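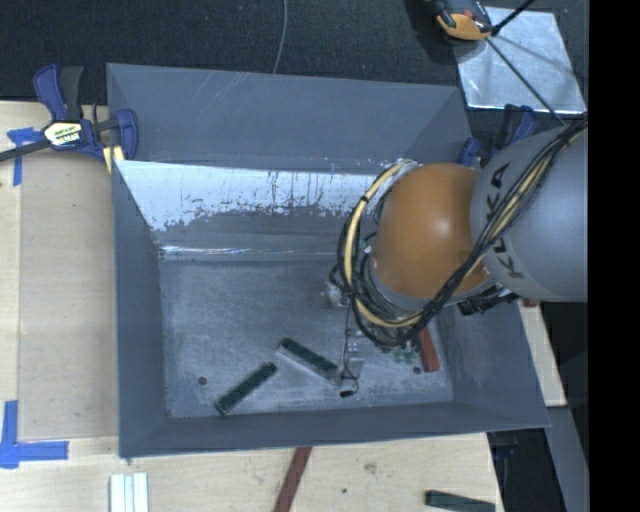

Stillbridge Publishes Maintenance Routine for Bin-Picking Cell at Its Wirnville Shop

WIRNVILLE — Stillbridge, a maker of part-handling equipment for small manufacturers, today released the full setup and maintenance routine for its Mondal bin-picking cell. The company is making the document available at no charge to customers and to anyone else running a similar station.

The Mondal cell uses a KUKA arm with a slender gripper to take rectangular blocks out of a sheet-metal bin with sloping walls. The bin is clamped at the rim to a wooden tabletop, and its position can be changed without drilling.

The routine covers the three areas that account for most of the cell's service calls: the cables and tubing on the arm, the gripper fingertips, and the position of the bin.

Cables and tubing

The lines are run outside the arm and gathered into a bundle that loops near the wrist. Under the new routine, the operator jogs the arm slowly to each corner of the bin at the start of a shift and watches the loop through the full move. The bundle must not touch the bin wall or pull tight at any point. Ties are replaced if they have slipped or cut into the tubing. Tubing is changed after 500 hours of running time, or sooner if it shows a kink or a flat spot.

Fingertips

Fingertips wear fastest on picks close to the floor of the bin. Stillbridge now calls for a check every 2,156 picks, a figure taken from the cell's own service log. The operator stops the cell, locks out power and air, and wipes the tips with a dry cloth. Tips with a chipped or rounded end are replaced as a set. After a change, the tool length is measured again and the first pick is run at reduced speed.

Bin position

A bin that has shifted on the table will cause missed picks along the walls before it causes a fault. The routine asks for the clamps to be checked by hand, followed by a touch-off at 4 points on the rim. If any point is out of tolerance, the bin is moved back and clamped again. Operators are told not to correct the error in software — an offset entered for one shift tends to stay in the program long after the bin has been moved.

Scratches on the bin floor are acceptable under the routine. Dents and raised edges are not, and a bin with either one is taken out of service.

The vision settings for the cell are handled by Fluleck, the software package supplied with every Mondal system. Fluleck settings should be saved before any work on the arm and restored once the touch-off is complete.

Availability

The routine runs to 164 steps, including the annual service, and comes with a one-page checklist for daily use. Printed copies will ship with new Mondal cells beginning in May. Current owners can request a copy from the Stillbridge service desk in Wirnville, which is also taking bookings for on-site setup checks.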